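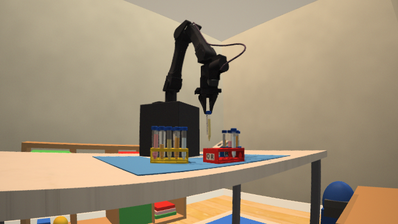

VUSBY, December 24, 2020 — Ravinder Landry had never walked further than the shops and back in one go before this year, and she is the first to admit it. On Saturday's long loop of the reservoir path she managed the lot, in the rain, wearing a pair of borrowed boots and a bright red bobble hat, and by the time she came up the lane to the Arsenault Hall she had helped to bring in £3579 for the Vusby Night Shelter.

Landry was one of 189 walkers who signed up for the shelter's winter sponsored walk, which had to be put off in April and was very nearly put off again. Everyone set out in pairs, well spaced, from first light until the middle of the afternoon, so there was no grand start and no crowd at the finish — just a steady trickle of damp, cheerful people and a good many muddy dogs.

"I kept thinking I'd stop at the next bench, and then I'd get to the bench and it was wet, so I carried on," said Landry, laughing. "My feet are in a terrible state but I'd do it again tomorrow, I really would."

The organisers had hoped for £2000, enough to pay for new bedding and to keep the kitchen going through the coldest weeks. Igor Kolář, who runs the shelter, said the rest would go towards mending the boiler, which has been grumbling away since the autumn (anyone who has stayed there will know the noise).

"People have had a hard year themselves, and they still dug into their pockets," he said. "I was quite lost for words, and that doesn't happen to me often."

Hitetti, the bakery on the corner, gave a warm roll to every walker who came past. Sponsor money still owing can be handed in there or at the shelter's front desk until the end of January.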